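Flitmont planner: your questions, my answers

What does Flitmont do?
It takes a goal pose and works out a path for one arm or 2 arms sharing a table. I wrote most of it with Hollis Quintanilla, so blame us both!

Why does it replan when I nudge the basket?
The perception node publishes a new pose and the planner treats that as a new goal. If it bugs you, raise the pose tolerance to 4 mm (I run mine there all day). 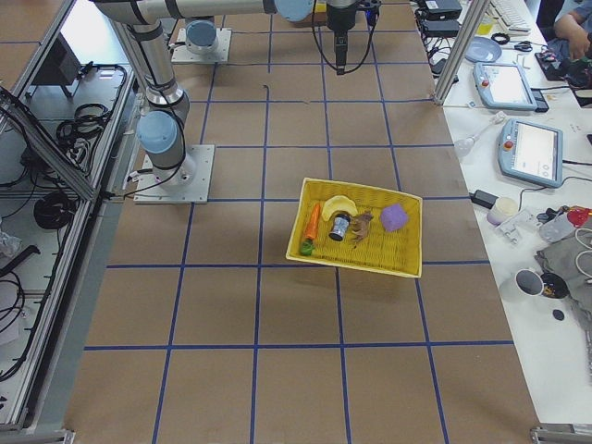 Does the planner know about the other arm?
Yes, as long as both drivers are up before you launch it. Start one late and it plans as if that side were free space — please don't do that at full speed. I keep mine at 25 percent until I trust a new config.

My grid cells come out shifted. Help?
Rerun the table calibration, then restart Salian. It caches the old transform, and I still haven't fixed that. Sorry!

Can I replay a log without hardware?
Sure, use the replay tool in Flaltodetti. Birdie Alcantara ran 2,791 grasps through it last December and only the cable model gave her trouble.

Where do I send bugs?
To the Flunstead tracker, with your config file attached.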